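**Rolland Robotics Laboratory, Zakville: end-effector comparison**

1/ We are pleased to share interim notes from our comparison of two end effectors for kitchen tasks: the Rummont five-finger hand and the Prustcombe parallel gripper. All trials to date have been run in simulation. 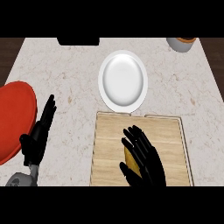 2/ The first question concerned clearance. A multi-fingered hand needs more space above an object than a parallel gripper does, and this affects how each grasp is planned. With the right hand palm down over the yellow item on the cutting board, the fingers hide most of the target from the head camera. Our controller therefore has to rely on the last clear view before the approach.

3/ Each end effector completed 129 trials under the same controller settings. Object positions were changed between trials, and the counter layout was kept fixed. Any trial lasting longer than 60 seconds was recorded as a failure.

4/ The Rummont hand failed in 26 trials, mostly on flat objects lying close to the board. The Prustcombe gripper did better on these but was weaker on plates, where the rim tended to slip out during the lift. Full figures by object will appear in the report.

5/ Wrist cameras were added in September. They improved the final approach for both devices, at the cost of a slower control loop. We have not yet settled on a default arrangement.

6/ Killian Caron leads the controller work and would be glad to hear from groups running similar tests on two-armed systems. Please reply to this thread or write to the laboratory office in Zakville.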